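Kitchen arm hire: tips after a month with the Paltau counter kit

Quick page this, typed between jobs. Had the Paltau kit on trial through May, the one-arm counter package, hired via Trirnwood. Lots of you asked if it's worth the bother. Short answer further down. Tips first as that's what this page is for.

What you get

One arm, one base plate, clamps, a two-finger gripper, a tablet, and the planner. The planner is the bit I ended up liking most. It's a simulated kitchen on the screen where you lay your stuff out and run the job before the real arm moves an inch. You can run the planner without the arm, cheaper, see the end.

Before it arrives

Clear the counter. Properly clear, not shoved-to-the-back clear. I had the toaster, the knife block and a jar of wooden spoons within reach on day one and regretted all three.

Measure from the wall, not from the tiles. My tiles stand proud and the base ended up crooked.

Check under the worktop with a torch for pipes and crossbars where the clamps go. Ours had a batten right where the back clamp wanted to be. Lost an evening to that.

Plug sockets: it wants its own. No sharing with the kettle. The leaflet says this on the last page, daft place for it.

Wipe the worktop down with vinegar and water the night before, let it dry. The sucker feet on the cable guides hate grease.

Setting up

Two people for the lift. Not one and a chair.

Remzi Bayram from Trirnwood came out to fit ours. Quick, tidy, took his shoes off. He tapes the cable along the back edge with low-tack tape first and only puts the clips on after a day's use, when you know where you want it. Copy that, even if you fit your own.

Leave 20 cm clear behind the base. I left less and the elbow kept stopping short and sulking.

Put a strip of masking tape on the counter where the arm's reach ends. Kids understand tape. So do husbands.

Stop button goes where your left hand lands if you're right handed. Mine was behind the bread bin for a week, stupid.

Laying things out

This is where most of the trouble is. The arm isn't clever about mess.

Keep little things apart. A hand's width if you can. Anything smaller than a cork wants more.

Round things roll. Sounds obvious. Candles, batteries, piping nozzles, they all go for a wander the moment the gripper brushes past. A folded tea towel stops it, or a dab of blu-tack underneath.

Tall thin things at the back. Egg cups, salt pots, bottles with pointy tops. If it has to reach over them it will clip one sooner or later.

Bread is fine. Bread is the easiest thing in the kitchen for it, soft enough to forgive a bad grip. Crusty loaves shed though, so brush crumbs out of the finger pads after. Old toothbrush, dry.

No glass for the first week. Then only tumblers. I never did trust it with stems.

Shiny worktops confuse the camera at low sun. Ours was hopeless from 4pm until I pulled the blind. A matt place mat under the small items sorted it, plain colour, no pattern.

Sinks: either cover the sink or tell the planner it's there. Mine dropped a teaspoon down the plughole side twice.

Using the planner

Do the boring room set up once and save it. Then save it again under another name becuase the undo only goes back five steps.

Start from one of the ready-made rooms and swap the bits. Building from blank took me an age and I got the counter height wrong anyway.

Put in what really lives on your counter, odd shaped things too. I nearly left out my big mixing bowl and that was the thing the elbow kept wanting to go through.

Watch the elbow, not the hand. Everyone watches the hand. The gripper goes where you sent it, it's the middle of the arm that knocks the bottle over. Turn the view and run it a second time from the other side.

Slow it to 20 percent for a first run. Full speed looks lovely on screen and tells you nothing.

Lift higher than you think. If you've got a loaf in the way, the small thing has to clear the loaf with room to spare. I set the lift by eye and then add a bit.

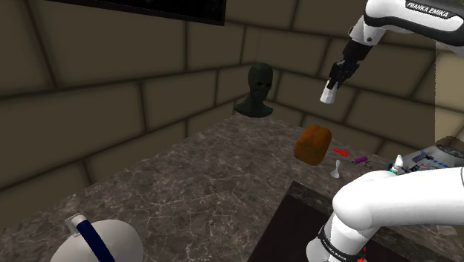 Small white piece held well up over the loaf and bits, planner view.

Same sort of layout I'd suggest for practising. One big lump, a few titchy things near it, and a good stretch of bare counter so there's somewhere to put things down. If you can get a run through that without a knock you can do most of a breakfast.

Screen room and real room don't match perfectly. Grip in particular. On screen everything picks up nicely, on the counter a waxy candle slides straight out. Add a band of rubber round the fingers, the red ones off post bundles are ideal. Change them weekly, they perish.

Cleaning

Gripper pads: warm water, drop of washing up liquid, soft cloth. Dry before it goes back on.

Arm casing: damp microfibre, no sprays. Spray goes in the joints.

Don't use cream cleaner on the white parts. It dulls them. I know as I did it.

Flour is the enemy. If you bake, drape a clean pillowcase over it and tuck it in at the base — switched off first, obviously.

Base plate traps crumbs. Lolly stick wrapped in kitchen roll, run it round the rim once a week.

Things it did well

Clearing the breakfast bits into one spot. Slow but it got there.

Passing me things when I'd got dough hands. Loved this. Would pay for just this.

Sorting the cutlery drawer onto a mat, forks one side, spoons the other. Knives I did.

Things it didn't

Anything wet. Anything floppy. Tea towels, forget it.

Cling film. It doesn't see it, then it's wearing it.

Lids. It'll put a lid down near a pan. Near.

Noise, not bad, a sort of whirr. The dog left the room for the first couple of days then stopped caring.

Is it worth the money

The full hire came to £200 for the month with fitting. Planner on its own is £66 for the same month, on your own laptop. Needs a decent laptop mind, mine got hot enough to prove dough on.

For most kitchens I'd say no to the arm, not yet. Too slow, takes up half the counter, and you spend as long tidying for it as it saves. If you've got bad wrists or you can't reach or grip much, different story. Valquíria Assunção, who comes to my Zilldale baking mornings, has arthritis in both hands and tried ours for an afternoon. She's put her name down for one. She wants it for fetching and holding and it's good at both.

The planner I'd recommend to anyone thinking about it. Hire that first. Lay out your own kitchen, see where the arm would have to stand, and you'll know in an evening if you've got the room. I'd have saved myself the batten business for a start, well no, it doesn't do underneath. But the toaster.

Also looked at the Ağca one, which hangs from a rail under the wall cupboards. Frees up the counter. Needs drilling though, and I'm renting, so couldn't try it. If anybody has one fitted please write in, esp. about steam from the kettle.

Marks

Fitting: 5 out of 5, mostly down to Remzi.
Planner: 4. Loses one for the undo.
Arm: 3.
Instructions: 2. Small print, wrong order, one page upside down in mine.

Few last bits

Ask for the spare finger pads when you book, they don't offer.

Keep the box. Return needs the foam inserts and they charge if one is missing.

Take a photo of your counter before fitting, tape marks and all. Handy when you hand it back.

Low-tack tape residue comes off with a dab of cooking oil, leave it five minutes, then soapy water. Don't do it on unsealed wood.

Book it for a month when you're home. We were away for a week of ours and paid for it to sit there.

Next page is limescale, as promised.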